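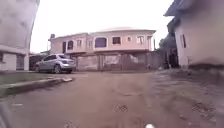

Notes > Streets > Unpaved

Posts Archive Contact Search

Drainage on an unpaved road, part two

The last post dealt with cross slope. This one deals with ruts, fines and curbs, in that order, with a few measurements from the lane I walk most mornings at Fumham.

An earth road sheds water sideways or it doesn't shed it at all. The usual advice is a crown in the middle with a fall to both edges. Ours had a crown once. Traffic has flattened it, and the wheel paths now sit lower than the strip between them. The ruts are shallow, but a shallow rut with no outlet holds water just as well as a deep one, and the ground under it softens first. Damp patches show up as darker soil against the reddish brown, and they are a cheap survey. I walk the road the morning after rain, mark every dark patch on a sketch, then go back in the afternoon and mark the ones still there. The second set is the list of places to fix.

The surface is packed earth with small pebbles in it. Packed earth is strong when it has enough clay to bind and enough stone to carry load. To get a rough idea of the mix I took 800 grams of surface material from a wheel path, dried it in the oven on a tray and sieved it. I then repeated the test with material from the strip between the paths. The wheel path sample had more fines and fewer pebbles. Tires throw the stone outward and grind down what stays.

The curb is the part I keep returning to. It is concrete, light gray, a bit weathered, and it holds back a narrow strip of grass. On a paved street a curb carries runoff along to an inlet. On an earth road with no inlet it is a small dam. Water coming off the road on that side stops at the face, runs along it until the curb ends, and drops its silt there. Near that end I usually find whatever has washed or blown down, broken stone or scraps of litter.

There are two options. One is to cut an opening in the curb and let the water cross the grass, which slows it and catches the silt. The other is to regrade so the whole road falls to the opposite side. I prefer the first. It needs a saw and one day. Regrading needs a machine, and the level has to meet the ground in front of the two-story house at the far end, where there is very little height to give away.

I talked this over with Kyung-tae Wi, who did the levels on the Plurkareck lane. He would cut two openings, 11 meters apart, and leave the crown alone until the dry season. He also said to stop filling ruts with loose gravel, advice I had already ignored twice. Loose gravel on a smooth rut floor has nothing to lock into. The floor should be scratched up to a depth of 50 mm, the new material mixed in damp, and the lot compacted in one go.

I have a hand tamper and a free Tuesday. The first trial patch will be two meters long, in the left wheel path, and I will check it after 14 days of normal traffic.

Comments (3)

marl_and_clay: What sieve did you use for the fines? Kitchen sieves vary a lot and the numbers won't compare between people.

Yeo: We cut openings in a curb like that and the grass behind them washed out the first winter. Put some flat stone on the outlet side before you let water through.

D. in the valley: Scratching up the rut floor works. Do it when the soil is just damp enough to hold together in your fist.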